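Institut Jundach – Laboratoire de manipulation domestique
Appel à participation : campagne de collecte et d'analyse des défaillances de préhension
Publié le 3 juin 2022

Contexte

L'Institut Jundach recrute des participants adultes pour la seconde phase de l'étude Trornum, consacrée à la manipulation de textiles par des pinces robotisées en milieu domestique. Les participants effectuent eux-mêmes des gestes courants (saisir, étendre, plier, déposer) au moyen de pinces tenues à la main. Les enregistrements ainsi obtenus servent à l'apprentissage des commandes du bras Flirkard.

La première phase a été suspendue en mars à la suite d'un incident survenu sur le banc d'essai. Lors d'une séquence de pliage exécutée de façon autonome, le bras a refermé sa pince sur un vêtement et sur la literie placée dessous, sans distinguer les deux épaisseurs. L'effort de traction a dépassé le seuil fixé et l'arrêt automatique ne s'est pas déclenché. L'opératrice présente a actionné l'arrêt d'urgence manuel. Personne n'a été blessé ; un doigt de pince et son support ont été remplacés.

L'enquête interne conduite par Rania Chraibi, responsable de la sécurité des essais, a retenu deux causes. La première est un défaut de paramétrage du capteur d'effort, dont la valeur limite avait été effacée lors d'une mise à jour. La seconde tient aux données : sur 930 séquences de la première phase, 107 comportaient une prise double ou un glissement qui n'avait pas été signalé par le participant, de sorte que le système les avait traitées comme des gestes réussis.

Objet de la seconde phase

La nouvelle campagne vise à constituer un corpus dans lequel chaque échec est signalé et commenté par la personne qui a réalisé le geste. Les prises manquées, les prises doubles et les tissus relâchés trop tôt ne sont pas considérés comme des fautes du participant et n'ont aucune incidence sur son indemnisation. Leur omission, en revanche, rend la séquence inutilisable.

Aucun participant ne travaillera à proximité d'un bras motorisé. Le bras Flirkard demeure consigné au laboratoire jusqu'à la remise du rapport de requalification, confiée au bureau de contrôle Sayegh.

Déroulement

Chaque participant suit une séance de formation au laboratoire, puis réalise 20 séances d'enregistrement dans un logement mis à disposition par l'Institut. Une séance dure environ 170 minutes, pauses comprises. Elle comprend la vérification du matériel, les manipulations prévues au protocole et un entretien de relecture avec un membre de l'équipe.

Les manipulations portent sur des vêtements, du linge de lit et du linge de toilette. Il est demandé de conserver un rythme ordinaire et de ne pas reprendre un geste manqué avant de l'avoir annoncé à voix haute.

Profil recherché

– être âgé de 18 ans révolus ;
– comprendre et parler couramment le français ;
– ne pas présenter de trouble musculo-squelettique du poignet, de la main ou de l'épaule ;
– pouvoir travailler debout, avec des changements de posture fréquents ;
– accepter l'enregistrement de l'image et du son pendant les séances.

Aucune connaissance en robotique n'est exigée. Les personnes ayant exercé en blanchisserie, en hôtellerie ou dans l'aide à domicile sont particulièrement invitées à se présenter. Les candidatures de personnes gauchères sont également encouragées.

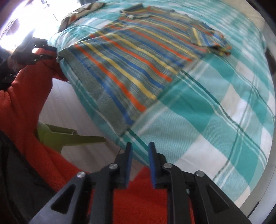 Les vêtements et le linge sont fournis par l'Institut et leur ordre de présentation est fixé par tirage au sort avant chaque séance. Le participant n'a pas à en préparer la disposition.

Consignes de sécurité

Avant chaque séance, les articulations et les garnitures des doigts de chaque pince sont contrôlées au moyen d'une fiche signée par le participant et par l'encadrant. Toute pince présentant du jeu, une vis desserrée ou une garniture décollée est retirée immédiatement. Les bagues et bracelets doivent être ôtés et les manches amples resserrées au poignet.

Tout participant peut interrompre une séance à tout moment, sans avoir à se justifier. Les incidents, même mineurs, sont consignés le jour même et transmis à Mme Chraibi.

Indemnisation et données personnelles

Les séances sont indemnisées selon le barème de l'Institut, communiqué lors de l'entretien préalable. Les frais de transport sont remboursés sur présentation des justificatifs. Les enregistrements sont conservés sous pseudonyme ; le participant peut demander leur suppression jusqu'à la clôture de la campagne.

Candidature

Les personnes intéressées adresseront une lettre de quelques lignes précisant leurs disponibilités et, le cas échéant, leur expérience professionnelle, à l'attention de Rami Sabbagh, coordinateur de l'étude Trornum, Institut Jundach. Les entretiens seront conduits par M. Sabbagh et par Hala Karaki, chargée de la formation des participants. Le compte rendu de l'incident de mars est remis à chaque candidat avant la signature du formulaire de consentement.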